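Usha Arumugam
April

1/ Thread on water in burgers. The usual complaint about a packed burger is a soggy bottom bun. Most people blame the sauce. I blame the salad first and the storage of the salad second.

2/ Lettuce is mostly water. Left whole it keeps that water fairly well. Once torn, every torn edge leaks. Rinse it after tearing and you have added tap water in the folds on top of that.

3/ Red cabbage behaves differently. The leaf is thicker and waxier, and a tight wedge has very little cut surface. Shredded, it has a great deal. Salt it and it will give up liquid into the bowl while you look for a spoon. Do not salt it until it is going in the bun.

4/ Tomato is the worst of the lot. The flesh holds together but the jelly round the seeds does not. Slice, lay on kitchen paper, turn once, leave for 10 minutes. If you stack the slices straight from the knife, the bottom one sits in the juice of all the others.

5/ I weighed a batch of washed and torn lettuce for a family lunch: 686 g out of the colander, shaken by hand. I should have written down the weight after spinning as well and did not. Venkatesh had it in a bowl by the time I found the pencil.

6/ Spinning: two short goes with the water tipped out in between beat one long one. My spinner is an old Griffiths with a pull cord. The cord has been replaced with garden twine and it works the same.

7/ Do not overfill the spinner. A half-full basket throws water out. A packed one just turns the leaves into a lump with a wet middle.

8/ Storage. A closed box of leaves makes its own weather. Warm leaves into a cold fridge gives condensation on the lid, which drips back. Chill the leaves first with the lid off, then close it. One sheet of kitchen paper on the bottom, changed daily.

9/ One box or two? Sharada keeps everything apart. I will share a box between cabbage and lettuce for a single sitting, side by side, unmixed. Overnight I separate them, as cut red cabbage stains whatever it touches if there is any moisture going.
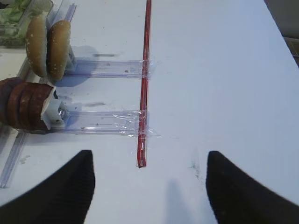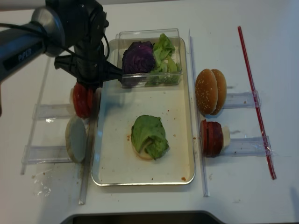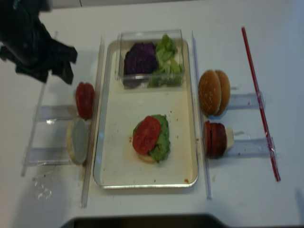
Last two: cabbage on the left, lettuce on the right, in a clear box.

10/ Order of assembly. Treat the bottom bun as the part to protect. Toast the cut face until it is dry to the touch. Then fat: butter or mayonnaise, thin, right to the edge. Fat slows water down. Ketchup is mostly water and does not count.

11/ Then a whole lettuce leaf, cup side up, if you have one. Torn pieces leave gaps. Then the patty, rested for a couple of minutes on a rack so the first run of juice goes somewhere else.

12/ Tomato above the patty. Cabbage above the tomato, where a bit of damp does no harm and the crunch is nearer the teeth. Nandini Rai puts her tomato at the very bottom and eats quickly. That is a valid method if you are standing next to the grill.

13/ Bread matters more than I used to think. I have been buying the Rostow rolls in packs of 5. Close crumb, slightly sweet, slow to soak. An open crumb drinks everything you put near it. Day-old is better than fresh for anything being carried.

14/ Wrapping. Paper, folded loosely, seam underneath. Foil traps steam and the top bun goes wrinkled. If it has to be foil, let the burger stand open on a rack before you close it.

15/ For travelling further than the garden: carry the salad separately and put it in at the other end. Saranya Iyengar does this with a jam jar and a fork. It looks fussy and it solves nearly everything above.

16/ Someone will ask about iceberg. Yes, it is fine. It stays crisp longer than the soft round sort and the leaves make a good cup. Core out, rinse through the hole, stand it cut side down to drain.

17/ Still to test: pressing the tomato slices lightly against leaving them flat on paper. I suspect pressing costs too much flesh. Will add the weights below when I have them, after spinning included.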